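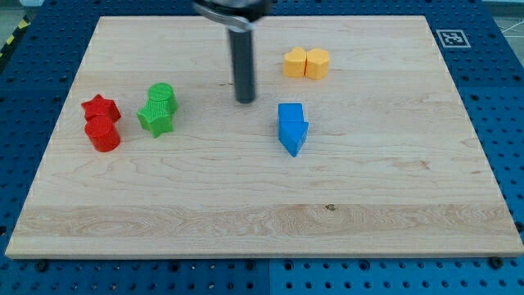
Hatsue Hirano

3.2 Why people send in handwriting

The part of this study I most looked forward to was the letters. Every customer who orders an engraved piece from the Cullel workshop fills in a short form saying what they want marked and, if they care to, why. We were given 200 of these forms with names removed, and they are a joy to read! People write far more than the box allows. They turn the page sideways, they add arrows, and one customer drew the family cat in the margin to explain a nickname.

Earlier work on personal jewellery treats the engraved words as the message. Kos argues for this view in his study of the Bradivov ring makers, where the customer picks a phrase and the maker picks the lettering. Our forms point somewhere else. Of the 200 orders, 120 asked for a person's own handwriting or drawing to be copied, and in most of these the words were very plain: a first name, "love Mum", "back by six". Several customers said outright that they had thought about a longer or prettier line and gone back to the plain one, as it was the shape of the letters they wanted to keep. A crossed t that leans too far, a y with a tail like a fish hook - these are the things they ask the engraver not to tidy.

Another 33 forms asked for a set typeface. Dates and map positions were common here, and so were the initials of couples. The remaining orders mixed the two, usually with a typed date on the inside of a bangle and a written word on the outside.

3.3 How the tracing changes the mark

A pen line and an engraved line are different creatures. A ballpoint gets lighter as the hand speeds up, and paper soaks up ink where the hand stops. The tracer at Cullel works over a scan, follows the middle of each stroke, and then has to decide how much of that thick and thin to carry across. On a narrow ring almost none of it survives. On a broad cuff there is room for nearly all of it, and the results can be wonderful (I spent a whole afternoon with the practice pieces and would happily have stayed for another).

We compared two house styles. Pranon, the older of the two, keeps one width of line throughout. Georgiou lets the width vary and leaves in small breaks where the pen skipped. Customers were shown both on a flat strip of brass, as in Figure 1, before choosing.

Figure 1. [Strip not reproduced in the web version; see printed edition.]

Readers of the printed edition should note that the lower strip is Georgiou.

The choice was closer than we expected. People ordering a child's drawing leaned towards Pranon, whose even line suits a crayon figure very well. People ordering a signature or a note leaned the other way, and they were quick about it. One wrote on her form that the gap in the letter r was "exactly where his biro always gave up".

Radomir Kos has kindly shared his own set of 900 ring orders for the next stage, and we hope to begin reading them in July.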